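Rapport de projet — module « Évaluation d'un équipement du commerce »
Maya Awwad
Remis le 11 août 2026

1. Ce qu'on m'a demandé

Choisir un produit d'automatisation vendu au grand public ou aux petites structures, s'en servir pour de bon, puis dire si l'on dépenserait son propre argent. La troisième partie de la consigne est la seule que mes parents aient comprise. J'ai retenu le kit Plikix, une pince à main instrumentée que la société Briredar vend avec un abonnement d'analyse en ligne nommé Lamptey. La pince enregistre les gestes, Lamptey les découpe et les note, et le client peut ensuite les envoyer à un bras de son choix. Je n'ai pas de bras. Mon évaluation s'arrête donc à la pince et au service, ce que mon encadrant a jugé « raisonnable », adjectif qu'il n'emploie pas souvent à mon sujet.

2. Déballage et mise en route

Le carton contient la pince, un jeu de patins de rechange, un câble trop court et une notice de 53 pages dont 7 concernent la pince. Les autres traitent de la garantie, dans plusieurs langues, avec une égale méfiance envers l'acheteur. L'étalonnage demande d'ouvrir et de fermer la pince huit fois devant une surface claire. J'ai dû recommencer trois fois, la dernière parce que j'avais ouvert avant le signal sonore. Le logiciel ne dit pas ce qui cloche, il affiche « Geste non conforme » et attend qu'on réfléchisse à sa conduite.

Jerkbridge, le petit module qui transmet les données à l'ordinateur, est vendu à part. Cela figure sur la fiche produit, en bas, dans un gris assez pâle. Sans lui, la pince est un très bel ouvre-rien. J'ai perdu quatre jours à l'attendre et je les ai passés à lire la partie garantie.

3. Protocole

J'ai limité les essais à une tâche : saisir un emballage souple sur une table, le soulever, le reposer à un autre endroit. Les vidéos de Briredar montrent surtout des cubes en bois, objets d'un naturel coopératif. Je voulais quelque chose qui se déforme, qui glisse et qui fasse un bruit gênant quand on serre trop. Les sachets de friandises remplissent les trois conditions et ne coûtent presque rien, même si le stock a tendance à baisser entre deux séances.

J'ai réalisé 124 prises, réparties sur plusieurs soirées, en notant à chaque fois le format du sachet, l'endroit de la saisie et l'avis de Lamptey. Je notais aussi le mien, dans une colonne séparée, avant de regarder celui du service. 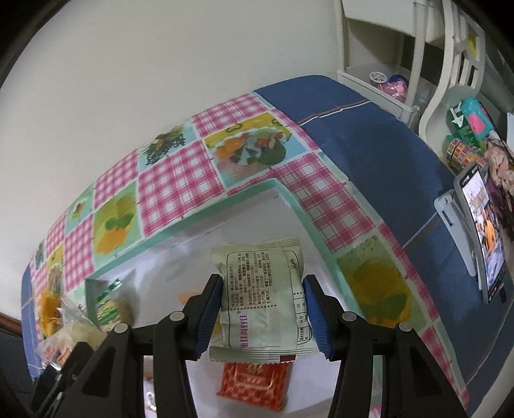
Les patins sont la meilleure idée du kit. Leur surface accroche sans coller, et l'on sent dans la poignée le moment où le sachet cesse de fuir. La difficulté commence juste après, car la course utile est courte et l'on passe vite du maintien à l'écrasement. Sur un petit sachet comme le vert pâle, pris par les côtés entre les deux patins bleu foncé, les bords soudés se froissent. J'ai appris à fermer en deux temps, ce que la notice ne mentionne pas, et que Lamptey a d'abord classé comme « hésitation ». Autre point à signaler, la largeur des bras : ils masquent en partie ce qui se trouve dessous, et un deuxième sachet posé au mauvais endroit devient une surprise.

4. Le service Lamptey

L'interface est jolie. Chaque prise reçoit une note et un commentaire d'une ligne, rédigé sur le ton d'un moniteur d'auto-école en fin de journée. Les bonnes prises sont bien reconnues et les chutes franches aussi. Entre les deux, le service devient évasif. Un sachet soulevé de travers puis rattrapé obtient parfois une note supérieure à celle d'une prise propre mais lente — Lamptey aime la vitesse, et je soupçonne qu'il a été réglé par quelqu'un de pressé.

L'export fonctionne. Il faut le relancer quand on change de page, et les noms de fichiers ne suivent aucun ordre que j'aie pu identifier. J'ai écrit à l'assistance, qui m'a répondu en deux jours, poliment, en me renvoyant à la notice. Une mise à jour est annoncée pour décembre.

5. Limites

Une seule opératrice, droitière, et une seule famille d'objets. Je n'ai pas mesuré la force de serrage, faute de capteur indépendant, et je ne peux donc pas dire si la valeur affichée par le logiciel correspond à quelque chose. Je n'ai pas non plus testé la reprise des gestes par un bras, qui reste l'argument principal de la brochure.

6. Achèterais-je ?

La pince, oui, d'occasion. Elle est solide, bien équilibrée, et mes poignets ne se sont plaints qu'à partir de la deuxième heure. L'abonnement, non, tant que le tri des cas intermédiaires doit être refait à la main. Quant à Jerkbridge, il devrait être dans la boîte, à la place des pages de garantie en trop.

Annexe A : tableau des prises. Annexe B : échanges avec l'assistance (courts).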